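Stop Asking Me If I Meal Prep

My sister-in-law Giuliana Cuervo has a freezer full of labeled tubs. Soup, beans, rice, soup again, all stacked by date. I love her and I have eaten a lot of that soup, but every time I visit she asks me if I've started doing it too, and I always say "soon," and we both know I'm lying.

I don't want to eat on a Thursday-in-advance kind of plan. There, I said it. I like getting home, opening the fridge and figuring out dinner from whatever is sitting in there. Sometimes that's eggs and toast. Sometimes it's a can of chickpeas and the sad half of an onion, and it comes out great (or it comes out fine, which is good enough for me).

I did try, back in July. I paid 33 dollars for a set of containers, gave up a whole afternoon, and cooked 19 portions of chicken and peppers. By the fourth one I was buying a sandwich on the way home so I wouldn't have to look at it. The rest went to my neighbor Flor Quispe, who has teenage boys and was thrilled. 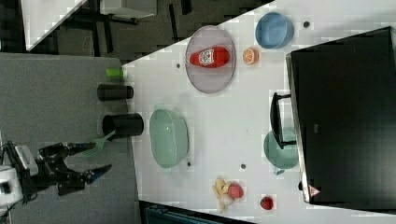

People always bring up the money. Fine, but I kept my receipts for a month after the chicken business, and I spent less when I shopped every couple of days for small stuff than I did in my big planning month. I buy one orange when I want an orange! When I plan ahead I buy for some better version of me who eats kale before noon, and then the kale turns to slime in the drawer.

Then there's the time thing. Yes, cooking every night takes time. I put the radio on, I chop something, my kid tells me about her day from the other side of the counter. Why would I want to squeeze all of that into one long afternoon of washing pots?

If you work nights or you're feeding six people, go ahead and fill that freezer, you have my full respect. I only wish we'd quit talking about it as if it were flossing. Giuliana is coming over tomorrow and I have no idea what we're having. There's rice, and I think there's a lemon.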